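Handgreifer für Demo-Aufnahmen – welche Regeln gelten da eigentlich?

Gestellt von Skollholm, im Forum Robotik und Automatisierung
327 Aufrufe, 2 Antworten

Hallo zusammen, kurze Frage, bin etwas unter Zeitdruck. Wir nehmen mit handgeführten Greifern Greifvorgänge auf, die später auf einen Arm übertragen werden. Also kein Roboter im Raum, nur Mensch mit Greifer am Tisch. Objekte sind Alltagskram, Tüten, Deckel, Klebebandrollen usw.

Jetzt will unsere Sicherheitsfachkraft bis Ende Februar eine schriftliche Arbeitsanweisung. Habe in die ISO 10218 geschaut, da steht aber alles für Industrieroboter und Zellen. Greift die hier überhaupt? Oder reicht eine normale Gefährdungsbeurteilung? Und was schreibt man bei der Handhabung rein – eine Hand, zwei Hände, Kabel wohin?

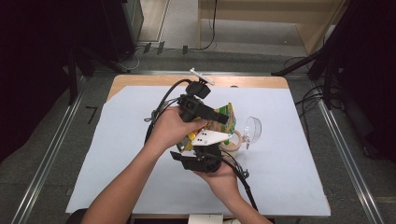 Zweiter Punkt: Pausen. Die Kollegen machen das teilweise 90 Minuten am Stück und klagen dann über die Handgelenke. Gibts da irgendeinen Richtwert? Und muss der Tisch immer gleich aussehen oder ist das Geschmackssache? Bei uns macht das gerade jede Schicht anders.

Danke schonmal!

Esperanza Alcaraz

Kurz: Die 10218 ist für Industrieroboter und deren Integration. Wenn bei euch kein Arm dran ist, seid ihr erstmal im normalen Arbeitsschutz. Heißt Gefährdungsbeurteilung nach Arbeitsschutzgesetz, Betriebssicherheitsverordnung für das Arbeitsmittel, Unterweisung, fertig. Sobald der Arm ins Spiel kommt, neu beurteilen! Nicht die alte Beurteilung ergänzen und abheften. Wird gern gemacht, ist Murks.

Was bei uns in der Anweisung steht:

Greifer beidhändig führen, wenn länger als 5 Minuten aufgenommen wird. Eine Hand oben, eine unten am Gehäuse. Einhändig nur für kurze Sachen.

Finger nie zwischen die Backen, auch nicht zum "nur mal eben zurechtrücken". Erst Greifer ablegen, dann Objekt anfassen.

Kabel so führen, dass es nicht unter dem Unterarm eingeklemmt wird und nicht vor die Kamera hängt. Genug Schlaufe lassen, sonst zieht es am Stecker und ihr habt nach einer Woche Wackelkontakt.

Kabel am Boden gehören an den Rand oder unter eine Kabelbrücke. Stativbeine raus aus dem Laufweg. Stolpern ist bei sowas die häufigste Meldung, jedenfalls bei uns.

Unterlage: einfarbig, matt, glatt aufliegend. Wird gewechselt wenn sie Falten wirft oder Risse hat. Standplätze der Stative mit Klebeband markieren, dann gibts beim Schichtwechsel keine Diskussion.

Objekte: nichts Scharfkantiges, kein Glas, keine offenen Lebensmittel. Bei Folienverpackungen aufpassen, die glänzen und jede Lampe spiegelt drin. Ist kein Sicherheitsthema, aber schreibt es trotzdem rein, sonst dreht jeder am Licht rum.

Pausen: einen festen Richtwert genau für Handgreifer kenne ich nicht. 90 Minuten am Stück wären bei mir aber nicht durchgegangen. Für die Handgelenke gibt es die Leitmerkmalmethode für manuelle Arbeitsprozesse von der BAuA, die mal durchrechnen, dann habt ihr was Belastbares für die Akte. Wir wechseln nach der halben Stunde die Person. Tischhöhe auch prüfen – zu hoch geht auf die Schultern.

Und Datenschutz nicht vergesen: Wenn Kameras laufen und Hände oder Kollegen drauf sind, vorher mit dem Datenschutzbeauftragten klären und den Betriebsrat reinholen, falls ihr einen habt.

Goh

Bei Hirnico haben wir gar nix Schriftliches, läuft auch. Würd mir da nicht so den Kopf machen.

Nur den Greifer mal wiegen, unserer war mit Kamera und Halterung deutlich schwerer als gedacht. Haben dann bei Unness eine leichtere Halterung bestellt, Lieferzeit war leider ewig.

Kommentar von Skollholm

@Esperanza super, das hilft. Beidhändig machen die meisten eh schon, steht jetzt auch drin. Leitmerkmalmethode schau ich mir heute abend an. Betriebsrat haben wir, der weiß von den Kameras glaub ich noch nichts... klär ich.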